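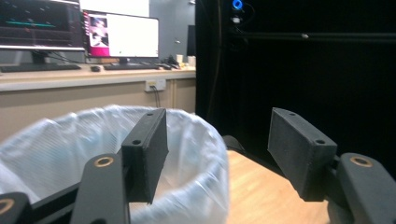
Two black gripper fingers with an open gap between them.

What Is a Hit Point?

Many tabletop games use small figures that fight each other. Each figure has hit points. Hit points tell you how much damage a figure can take before it leaves the game.

Say your knight has 11 hit points. A goblin attacks and does 2 damage. Take 2 away from 11, and your knight has nine left. When the number gets to zero, the knight comes off the board.

Big monsters get more. In a game called Dremano, a dragon can have up to 200. Players keep track on paper — or with a dial under the figure that clicks around to the next number.

Can you get hit points back? In most games, yes. A healer or a potion can add some. You usually can't go higher than the number you started with.

Try it: A troll has 21 hit points. It takes nine damage, then a potion gives back four. How many does it have now?

Words to know
Damage: the number taken away after an attack.
Healing: the number added back.

Written by Daryna Tkachenko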